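Search this diary
Enter keywords

January
by Gwilym Prothero

Up at 5:40. Kitchen at 14 degrees, boiler pressure down again to 0.9 bar. Topped it up to 1.4 and wrote it on the card. That is the second time this month, so there is a slow leak somewhere on the return side. I suspect the valve under the stairs.

Spent the morning on the barometer readings. The old Boersma aneroid still reads 2 millibars high against the station at Worville. I adjusted the screw an eighth of a turn and will leave it alone until the end of the month. Rain gauge had 6 mm. The funnel was half blocked with moss, so the figure is probably low and I have put a query mark beside it.

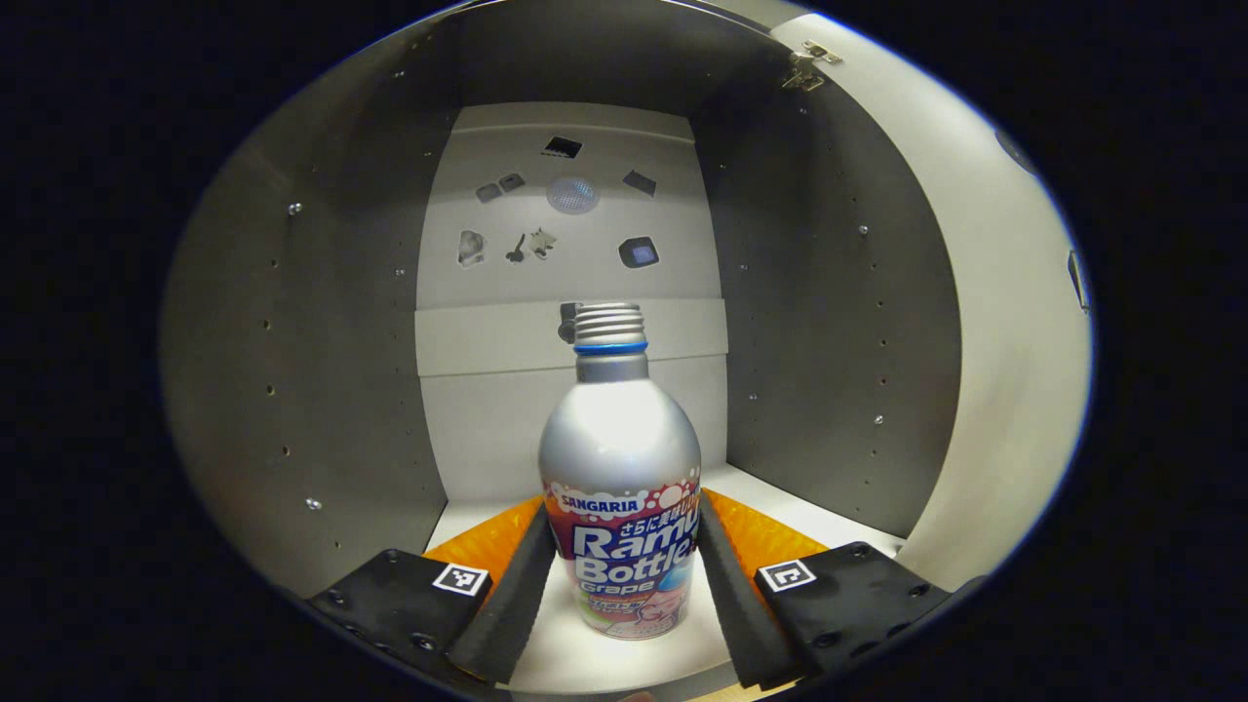
Maricruz Zepeda returned the 1950s logbooks she has been typing up. She has reached page 434. The handwriting changes in the spring of the third volume and the wind directions after that are given in a different notation, with numbers in place of letters. She has kept both columns. I checked 150 entries against the originals and found two errors, both in the minimum temperatures.

Wrote to Aravind Kaimal about the Ridlow series. There is a gap of 170 days in it and I would like to know if the missing sheets were ever copied.

Wind backed to the southwest after lunch. Cloud base dropping by three. Soup, then an hour on the stairs valve with a flashlight and a dry paper towel. No drip found. Pressure at 9 p.m. 1.3.

3 comments
5 shares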